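Watch Party Tips: Setting Up the Workshop for Finale Night

OK, the season finale of Illance is almost here and I cannot wait! My TV room holds three people on a good day, so the whole gang is piling into the workshop again. After hosting the last two seasons out there, I've picked up a few tricks.

Start with the workbench, and start early! Clear it the night before, because you will find stuff you forgot you owned. Grab one box for trash and one for keepers, and don't stop to read old receipts (I always do).
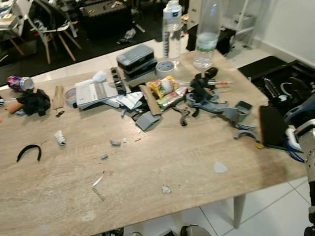
Snack wrappers, paper scraps and a roll of tape on the table.

Once the top is bare, wipe it with warm water and a drop of dish soap, then dry it right away so the wood doesn't swell. Lay an old bedsheet over it and you've got a buffet. Put the drinks at one end and the food at the other – people will stop bumping elbows, I promise.

For the picture, I hang a plain white sheet and pull it tight with spring clamps top and bottom. Wrinkles are the enemy, especially in those gorgeous candlelit Kimley Manor scenes! My little Zenex projector is happiest in full dark, so tape cardboard over the windows before sunset.

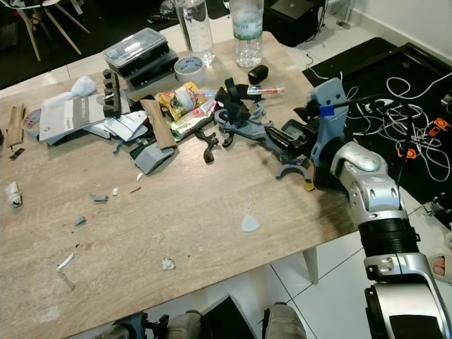 Sound matters even more. These actors whisper, and last year we missed half of the big confession! Set your speaker on a folded towel at ear height, close to the seats, and play five minutes of an old episode to check it. Run the extension cord along the wall and tape it down.

Popcorn goes in paper lunch bags, one each, with the salt shaken in while it's hot. Doors open at 7, and no spoilers from anybody who watched the early stream!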